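Cleaning the dust out of an older desktop PC

A desktop that has started to sound like a hairdryer usually needs cleaning before it needs new parts. The job takes an hour or so the first time. I do mine every November, before the heating goes on and the windows stay shut.

What you need

A crosshead screwdriver, a soft paintbrush that has never been near paint, a can of compressed air (the 400 ml size is plenty) and a saucer for the screws.

Getting it open

Shut the computer down, switch it off at the wall and pull out the power lead. Hold the power button in for ten seconds. Take a photo of the back before you unplug the rest, so you know which socket the speakers were in.

Carry the tower to a table with good light and lay it on its side. On most cases the panel is held by two or three screws along the back edge. Take them out and slide the panel backwards, then lift. Touch bare metal on the case before you reach inside, and again now and then as you work.

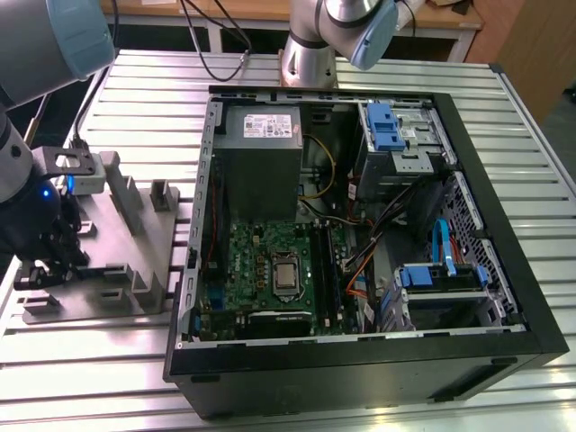
Start with the brush. Loosen the dust on the fan blades and in the corners, and let it fall away from the board. Hold each fan still with a finger when you use the air, and blow in short bursts with the can upright. If it tips over you will get liquid on the parts.

Do not open the power supply. Blow through its vents from the outside and leave it at that.

The front filter, if you have one, can be washed in warm water. Leave it overnight to dry.

Putting it back

Check that no cable has been pulled loose or is resting against a fan. Refit the panel, plug everything in and listen. A fan that still rattles is worn and will have to be replaced. Measure the old one across before you order.

Comments and corrections to Nam-gil Woo.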